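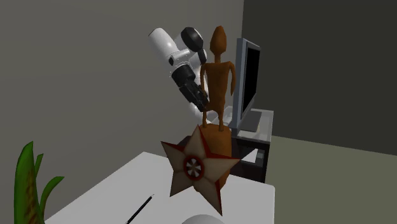 ABOUT THE CLUB

Most robotics clubs will tell you they are building the future. We are trying to find out how much of what gets said about robot arms holds up when a student has to make one do something on a Tuesday night with a half-finished script.

Fenia is the simulation club at Gelleck Technical School. We meet in the computer lab after classes, and the bulk of our work happens inside a simulator. The arm is a model, the furniture is a model, and so is everything we ask the arm to pick up. That saves money and fingers. It also makes it very easy to fool yourself, and we spend a good part of every meeting arguing over whether we have.

Our main project is called Kabbaj. It is a set of tabletop rooms filled with things that don't belong together: a carved-looking figure on a pedestal, a star with a round emblem in the middle, a monitor on a side table, a pen. The robot has to get its fingers on the right thing. We like the figurine because it is tall and thin and gives a gripper very little to work with. A cube is a much friendlier object, and we have come to distrust any demo that is all cubes.

So far we have logged 3,671 attempts in Kabbaj. We count an attempt as a success only if the object ends up where the task said it should, and stays there. Under the looser rule we used in our first year, our numbers looked a lot better. We took those numbers down.
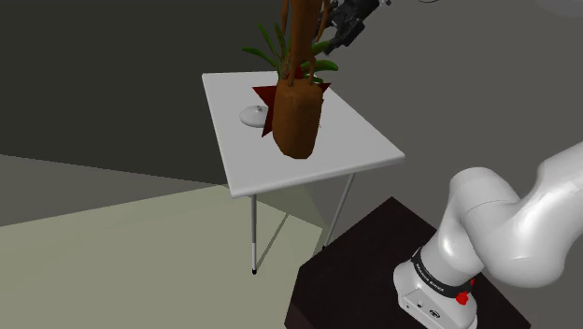

Written by the Fenia web team

The potted plant is this year's troublemaker. It has long leaves going off in two directions and a thick twisted stalk rising out of the middle, and newer members tend to assume the stalk is the obvious place to grab. Maybe it is. We have had long disagreements over whether a simulated plant that never bends teaches you anything about a real one, and we have not settled it. Our own view is that it teaches you about reaching past clutter and not much about plants.

People ask why we use a Franka Emika arm in the simulator when the school has no such arm in the building. It's a fair question. The model was available, it has enough joints to be interesting, and students who go on to a university lab may well meet one. Whether anything they learned here will transfer is something we'd like to know too — so far we have only anecdotes, and mostly from people who liked the club.

We enter one competition a year, the Gallix Open, which is run entirely in simulation. Last time there were 48 teams and we placed 15th. We were pleased with that, though the scoring rewards speed more than we think it should, and a few of our better runs were slow ones. The next round is on Sat 13 April and guests can watch from the lab.
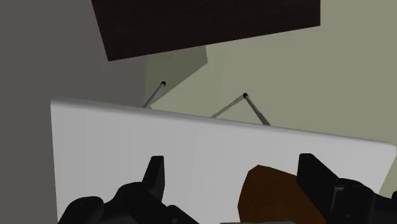 Joining Fenia

Any Gelleck student can join. You don't need to know how to code, but you will be writing some by your third meeting, and it will probably not work. Dues are zero. Bring a laptop if you have one.

What we ask is that you keep your failures. Every run gets saved with its settings, including the embarrassing ones, and nobody picks the best three for the slideshow. When you look through the gripper's own view, with the two black fingers filling the bottom and half the room at a slant behind them, it can be hard to tell if the object is held or merely close. Write down what you can tell and leave the rest blank.

If you are a parent wondering if this leads to a job, we can't promise it does. Stop by the lab and watch an evening's work before you decide.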